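Ticket 2336 — Hanger handoff and thin-stick pickup, chores project
Site: Mallava workroom
Opened: 9/18/21
Status: open, partly worked around
Priority: normal

Summary

We want to know which household chores the Makori arm can take on after learning them from hand-held gripper demos. Towels were fine. Clothes hangers and thin sticks are giving us trouble, and I'd love help from anyone at Fanutdale or Litley who has been through this. It's a great problem, by the way. I've wanted a machine that hangs up shirts since I was a kid, and we are closer than I thought we'd be by now!

What we expected

The arm takes a hanger in one gripper, passes it to the other, and ends with the hook pointing up so it can go on a rail. For the stick job, it picks a thin wooden stick off a sheet of paper and puts it down next to the sheet.

What we got

Hanger: the pass goes through, but the hanger turns in the pads partway and the hook ends up pointing sideways. Out of 175 runs on the arm, 18 failed completely (hanger dropped). A lot more ended with the hook at a bad angle, and I haven't sorted those yet because we don't agree on what counts as bad.

Stick: the jaw comes down a little high and closes on nothing. When it comes down low enough, it drags the paper along too.

Steps to reproduce

1. Start with the two hand-held grippers, both markers clean and tracking. Check this before every session, even if it was fine an hour ago.

2. Hold the wooden hanger by one arm, near the end, and bring the other gripper in from the side. Keep the hook up. Watch the angle of the broad arm as the second set of pads comes in, as it starts to roll before you feel anything in the handle.

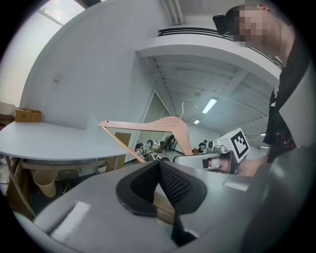
3. Close the second gripper fully, count to two, then open the first. Most of us were opening too soon.

4. Train on the new demos, load to the arm, run the same handoff.

Log

Entry 1. Tried gripping closer to the hook. Less swing, but the pads have less flat wood to hold and the hanger pivots more. Went back to the end of the arm.

Entry 2. Added the two-second overlap in step 3. This helped right away. The arm copies the pause nicely — you can see it wait — and drops went down. It looks a bit like someone being careful with a friend's good coat.

Entry 3. Swapped the pads between the left and right grippers to see whether the problem followed the pads. It didn't follow them cleanly. Inconclusive, swapping back.

Entry 4. Moved to the stick job to give the hanger a rest. We work seated at the white table by the curved wall, with the sheet at the back and the stick at a slant across it. Doing it by hand with the gripper taught me plenty about why the arm struggles. You're reaching forward, looking down your own arm, and the jaw hides the part of the stick you care about.
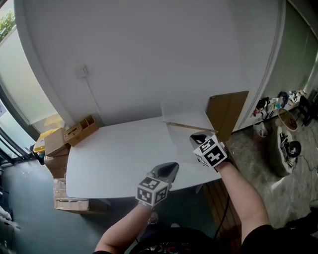 What I ended up doing as a person was lowering the jaw until it just touched the paper, backing off by a hair, and then closing. I do that by feel. The arm has no feel to speak of, so all it gets from my demos is a height, and that height moves whenever the paper isn't lying flat.

Entry 5. Recorded seven new stick demos, coming in at a shallower angle. The arm got the stick on the first try with the new model! Then it missed the next few. Still, that first one had all of us out of our chairs.

Entry 6. Tried taping the paper down. Pickup got better, but I don't want to keep this. A real kitchen table has loose mail on it, and if the machine only works on taped paper it isn't doing the chore.

Workaround for now

Use the two-second overlap for hangers. For sticks, use the shallow approach and leave the paper loose, and log the misses as misses.

Questions for the other sites

Has Litley tried softer pads on wood? Ours hold cloth very well and I'd hate to give that up.

Does Fanutdale still have the wrist settings from June? The hanger roll might be partly there.

Where would you draw the line on hook angle? I'd accept anything that goes on the rail without a second try.

Next

More hanger demos from different people, with different starting angles. I'll add the sorted failures to this ticket when they're done. Please keep it open.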